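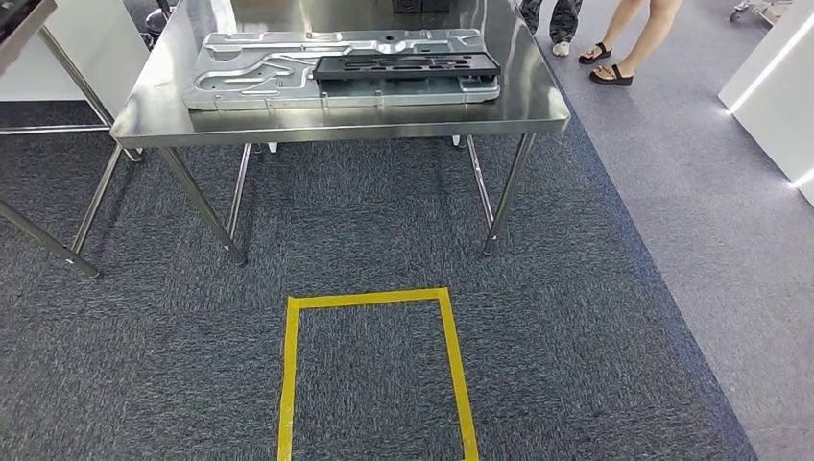 Page last changed: 7 March 2020

Notes from the Ekum open day. Short thread, mostly about the handling demo on the Stulura stand.

The part is a flat aluminium panel with ridges, channels and pockets, and a black plastic tray with open slots that goes with it. Both were on a plain steel table. Yellow tape on the carpet marks the working zone in front of it.

Task as explained by the presenter: pick the tray, bring it over the panel, line it up, let go. Then take it off again and repeat. No fixture under the panel. It is found by vision each time.

Polished steel is a hard choice of surface for that. The ceiling lights show up in it as streaks, and the panel is silver-grey on top of silver-grey. I asked about false edges. Answer: they mask the table out by height before looking for the outline.

Payload was given as 808 g for the tray plus gripper fingers. I did not get a figure for the panel, which the robot does not lift in this demo.

Placement is force-limited in the last 4 mm. Above that it runs on position only. I would have liked to see the force trace – there was no screen for it.

They quoted 1626 cycles logged in February at the Farkach site, same software. Failures were not broken out by cause. I asked twice.

The holes in the panel are small and they do not use them for location. Outer contour only. Fine for this tray, less so if the next one needs pins.

Someone asked about changing parts. A new part needs 400 labelled views, according to the stand. Whether that covers a change of lighting as well was left open.

Yimyam had a conveyor demo further down the hall. Different problem, fixed pitch, much faster. I will do a separate thread on it.

Still waiting for the data sheet on the gripper. Will add the finger stroke when it arrives.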